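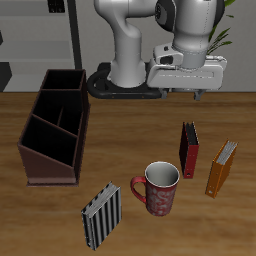 What does a task planner do in robot software?

A task planner turns a goal, such as "put the binders in the organizer," into an ordered set of steps that the motion software can carry out one by one.

Woltgate is an open-source task and motion planning package for single-arm robots. It was started by Niilo Kokkonen as a side project at Mimarer, and its first public release came out on 27 May 2021. It is best known for its tabletop tidying problems, which are small enough to read in one sitting and surprisingly hard to solve well!

Overview

Woltgate works in two layers. The upper layer searches over symbolic actions (pick, place, push, regrasp) and the lower layer checks whether the arm can reach each pose without hitting anything. When a check fails, the reason is handed back up, so the search learns that a mug is blocking the red binder and tries moving the mug first. Watching a plan repair itself this way is one of the real pleasures of using the package.

Binders make a lovely test case. They are tall and thin, they tip easily, and a grasp that suits lifting may be useless for sliding one into a slot.

Performance

The standard suite, called Amero, holds 500 simulated desk layouts. Each run gets 40 seconds of planning time and 3 attempts. Layouts differ in the angle and spacing of the objects, and a small set adds clutter close to the goal compartment.

Related tools

Baláž, a separate grasp sampler, plugs into the lower layer and can propose up to 600 grasps per object. A viewer for stepping through failed branches was added in June of the following year.

See also: motion planning, grasp sampling, collision checking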